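4. First use of the Vustix facial steamer

Read section 3 (Electrical safety) before you start. The steps below apply to model 2294 only.

4.1 Filling the tank

1. Unplug the unit and place it on a flat, level surface.
2. Lift the tank out by its grip. Do not pull on the nozzle.
3. Fill with distilled water up to the MAX line.
4. Push the tank back until it clicks.

CAUTION: Do not add oils, toner or salt to the water. They block the heating plate and the warranty does not cover the damage.

4.2 Steaming

1. Remove make-up and wash your face with a mild cleanser.
2. Plug in the unit and press the power button once. The light flashes while the water heats and stays on when steam is ready.
3. Sit with your face at least 30 cm from the nozzle and close your eyes.
4. Steam for no longer than about 20 minutes in any one day.
5. Press the button again to switch off. Pat the skin dry and apply moisturiser.

Note: If your skin is dry or easily irritated, begin with short sessions and leave several days between them.

WARNING: Do not use on sunburnt or broken skin. Stop at once if you feel stinging.
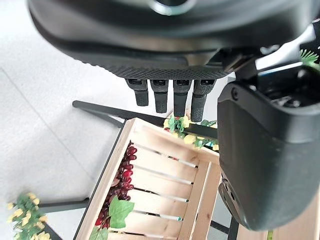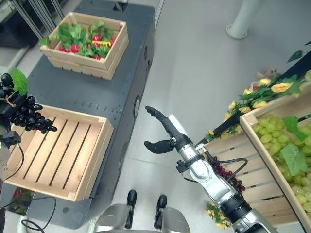
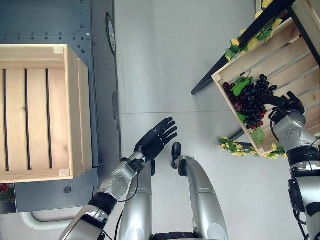

Crate with grapes:

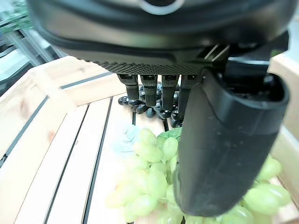 4.3 After each use

1. Unplug the unit and leave it to cool fully.
2. Empty the tank. Do not store the unit with water inside.
3. Wipe the nozzle with a soft, damp cloth. Do not use scouring pads.

If the steam becomes weak, descale the heating plate as shown in section 6. Use Cirnness descaling powder or plain white vinegar, and run one full tank of clean water through the unit before it is used on the face again.

Replacement tanks are ordered under part number 825. Tanks from units sold before May have a different seal and do not fit.

Section revised 4 July 2021.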